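Print this page | E-mail to a friend

Small bits off the desk, into one box
Posted 2/1/19

Quick one today. Blocks, cartons, the odds and ends that roll about on a tabletop. One box is plenty.

1. Clear a patch of table. Wipe it – specks show up badly on pale wood grain.
2. Open the box. Lid flat, tray on top of the lid. Saves space and you wont lose the lid.
3. Cubes first, up against the far side.
4. Carton next. Too long to go straight? Lay it diagonally.
5. Check the table for strays.
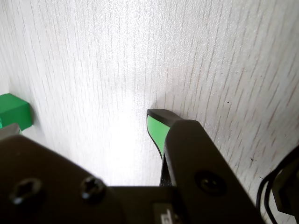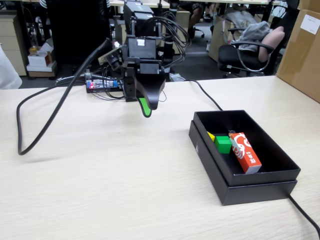
DESK & TABLETOP

Green cube, yellow cube and a red-and-white carton in the black box, with the carton on the slant. Fine. Don't stack anything on a carton, it dents.

Box size: mine is the Mestora 138, had it since November. The Budedix one is deeper but teh lid bows. Label the end, not the top.

Filed under: Small Storage, Desks, Under 10 Minutes

2 comments

gatida912: Lid under the tray!! Been losing mine for years.

rocha_200: Does the 138 fit in a shallow drawer? Mine's pretty tight.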